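Countertop Phone Stands: Gallery

This page collects pictures from our look at suction-base phone stands for kitchens, craft tables and workbenches. It goes with the longer write-up on Costari and Lillix mounts, which has the measurements and prices. The gallery is for readers who want to see the shapes and surfaces before deciding what will fit on their own counter.

A suction-base stand has few parts. There is a rubber cup at the bottom, a column, an arm and some kind of clamp. Most differences between models come down to how wide the cup is and how the clamp tilts. A wide cup takes up more counter but is harder to tip when the phone is a large one.

Base, column and ball joint on gray marble
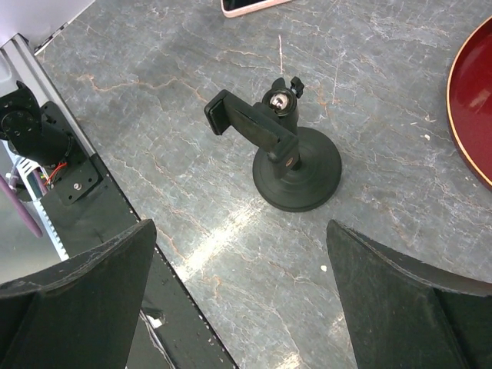 Suction works best on a surface that is flat and sealed. Polished stone, glass and glazed tile are all good. Raw wood, textured laminate and anything with grout lines under the cup will let air in sooner or later. Wipe the surface with a damp cloth, dry it, and then press down over the center of the base.

A ball joint lets you turn a phone upright for a recipe or sideways for a video call without moving the base. Loosen the knob before changing the angle. Forcing the joint while it is locked wears the socket, and a worn socket will droop under a heavy phone. The small screws on the arm should be checked every month or so with a hand screwdriver.

Phone over the tabletop

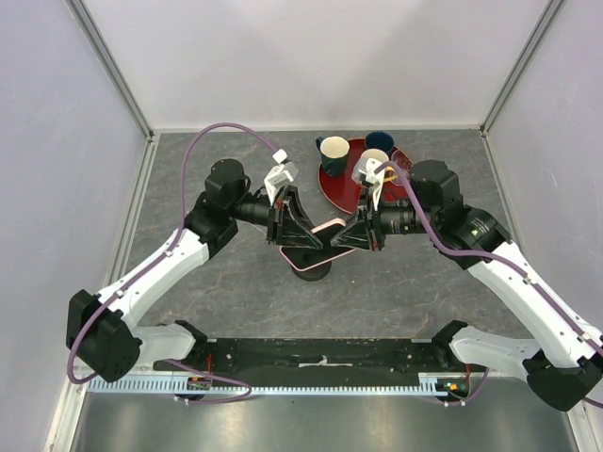
Phone size matters more than most product pages admit. Weight is one part of it, and the position of the side buttons is another, as a clamp that closes on the power button will keep turning the screen off. Rounded corners, like those on the pink phone, give a clamp less to hold near the ends, so grip the long sides close to the middle. If you use a case, measure with the case on.

Removing a stand

Lift the edge of the cup with a fingernail or a plastic card. Do not pull on the column. If the cup leaves a ring on stone, warm water and a little dish soap are usually enough.

More galleries

Güler desk clamps (188 pictures)
Flanlow gooseneck arms
All stands and mounts (1,407 pictures)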